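Orninness weather station, second winter

Price paid: £70 with the outdoor sensor, mast clamp not included.

I fitted the Orninness in June to replace an older Plosen unit whose rain gauge had split. It has now been through a full autumn and most of a winter, long enough to say something about how it handles bad weather.

Temperature is the strong point. Against a mercury thermometer in the same screen it stays within half a degree down to freezing, and a little wider below that. Humidity reads high after fog and takes most of a morning to recover.

Wind is less good. The cups need a fair breeze to start turning, so light airs are logged as calm. Gusts are sampled at intervals and short ones are missed. In the January gale my station peaked at 40 mph while Demyd Lysenko, on the same ridge with a Caron mast unit, logged a good deal more. Some of that is siting – his mast is clear of trees and mine is not.

The rain gauge is a tipping bucket with no heater. Snow sits in the funnel and is counted when it melts, which puts the total on the wrong day. If you send readings to a snow network, use a board and ruler and leave the gauge out of it.

The storm alarm works from falling pressure alone. It gave fair notice of two deep lows and also went off for several that brought nothing but cloud. The threshold can be changed, but only from the console, four menus down.

Memory holds 2890 records. At the shortest logging interval that fills quickly, and the oldest entries are overwritten without warning. Export is a plain text file and opens in anything.
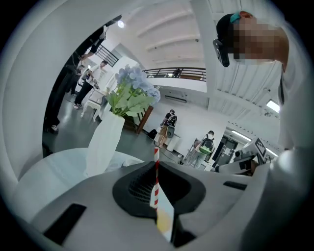

Red-and-white striped straw with a small white card.

Batteries: the outdoor sensor took one change, in December. Lithium cells are worth the extra in frost.

Good for temperature and pressure, fair for rain, poor for wind and snow. Three out of five. The Girker mast clamp fits without packing.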